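Tulipanes en agosto (y otras manías mías con las flores)

6 de agosto de 2022

Ya sé que no es época. Los tulipanes son cosa de abril, cuando en la floristería de Saliba los sacan a la calle en cubos y yo vuelvo a casa con más de los que caben en ningún jarrón. Pero llevo unas semanas con antojo de rojo, y cuando a mí me entra un antojo de flores no hay calendario que valga. Así que hoy toca hablar de tulipanes, con este calor y con el ventilador apuntándome a la cara.

Lo que más me gusta de un ramo de tulipanes es que sea de un solo color. Pasé por la fase de mezclar (amarillos con morados, rosas con naranjas, una cosa tremenda) y se me quitó el día que puse uno de aquellos ramos en la mesa del comedor y parecía el escaparate de una tienda de chuches. Desde entonces, rojo y punto. Como mucho blanco, si viene mi madre a comer.

Y cerrados, por favor. Los compro siempre con la flor apretadita, en forma de copa, porque luego en casa se abren a una velocidad que asusta.

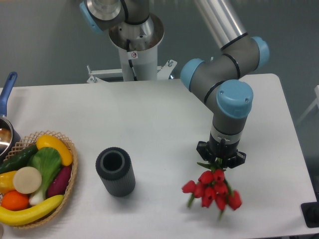
Lectura: 2 minutos

El rojo de los tulipanes sobre una mesa blanca me puede. No necesita mantel, ni velas, ni nada, y con una pared gris y lisa detrás todavía gana más. En mi piso anterior, el de Parkstead, tenía la pared de un verde pistacho heredado que se peleaba con todo lo que le ponía delante, y hasta que no la pinté no hubo ramo que luciera. Dos manos de gris y santas pascuas. El bote me sobró casi entero y se vino conmigo en la mudanza, por supuesto.

Otra cosa que me encanta: que cada flor va a su aire. Una se ladea hacia fuera, otra se queda mirando al suelo, otra tira para el lado contrario... Antes me empeñaba en enderezarlas y las envolvía en papel de periódico toda la noche, con el tallo en agua, para que amanecieran tiesas. Funciona, ¿eh? Pero al día siguiente ya estaban otra vez haciendo lo que les daba la gana, y ahora las dejo. Las hojas tampoco las quito todas, solo las que quedarían dentro del agua. El verde entre las cabezas rojas me parece la mitad de la gracia.

Mi rutina es cortita. Agua fría, no mucha, unos cuatro dedos. Un corte en la punta del tallo con cuchillo afilado (con las tijeras de la cocina los aplasto siempre, soy un desastre). Cambio el agua cada dos días, cuando me acuerdo, y los saco del salón por la noche si hace mucho calor. Lo de la moneda de cobre en el fondo lo he probado y no he notado ninguna diferencia. Lo del azúcar me dejó el agua turbia y el jarrón pegajoso, así que tampoco lo recomiendo.

¡Ah, el jarrón! Estuve años usando uno de boca ancha y se me desparramaban todos hacia los lados. El que uso ahora salió del mercadillo de Flilstead, es de cristal grueso, alto y bastante feo - pero con el cuello estrecho, y eso les va de maravilla. Para 12 tulipanes va justo. Si compro más, los reparto en vasos y acaban por toda la casa, incluido el baño.

Este otoño quiero plantar bulbos en la terraza. He encargado una bolsa a un vivero de Stullow, todos rojos, y ya tengo las macetas vacías esperando al lado del tendedero. Si alguien tiene experiencia con bulbos en maceta en un sitio de veranos largos, que me cuente en los comentarios a qué profundidad los pone, porque he leído tres cosas distintas y no sé a quién hacer caso.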